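Frequently asked questions: sorting and storing everyday cutlery

Answers collected by Carmela Campos from reader mail. She has been writing the Cletside kitchen pages for 3 years and remains unconvinced by most of what is sold for this job.

Do I need a drawer organizer?

Probably less than the packaging says you do. An organizer is a box with walls in it. If your forks already end up with your forks, the walls won't change much. If they don't, the walls might help for a month or so, and then somebody will start dropping the potato peeler on top of everything. I have watched this happen in my own kitchen with the Adeck tray, which I paid for.

Are plastic bins good enough?

For most households, yes. I know bins look like something from a garage, but a bin with handle holes can be carried to the table, filled, and carried back. Try that with a full drawer. The usual complaint is that things pile up in a bin, and they do. Forks and spoons pile up in trays too, in slightly narrower piles.

Clear or white?

Makers will tell you that clear plastic "saves time" because you can see what's inside. I'd like to know how much time. Somewhat see-through plastic shows you a dark shape, and you still have to look over the rim to find out what it is. White hides the mess and shows the coffee drips. Pick whichever one you already own.

Does color-coding the handles work?

This is our most common question, and I went into it expecting a no. The theory is that if every handle has a color, anybody in the house can put things away without thinking: blue in one bin, red in the other.

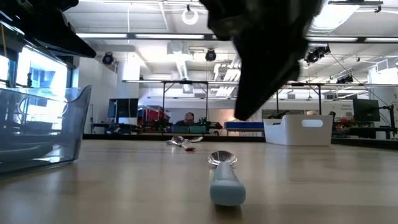

My answer is now a grudging "sometimes." Color works when it stands for one thing only. Blue for the kids' set, fine. Blue for the kids' set and also for camping and also for the one spoon your aunt gave you — that's just a blue spoon. And plain silver pieces need a home as well, which the people selling colored sets tend to skip over.

Mhairi MacRitchie wrote in to say that her family sorts by color and has done so happily for years. I believe her. She also mentioned that she does all the sorting.

Should I tip everything out before I start?

Tip out one drawer, onto a bare table. Do not tip out the whole kitchen, whatever the Lema booklet suggests. You will want your dinner at some point, and you'll be hunting for a fork.

What about the Herano system?

It's three bins and a sheet of stickers. The bins are fine.

How many spoons should a household keep?

I don't have a number and I'm suspicious of anyone who does. If you run out before you wash up, keep more. If the drawer won't close, keep fewer.

Can I send in my own question?

Yes, through the contact form. Questions about knife blocks will be answered in November — there are a lot of them, and I have opinions.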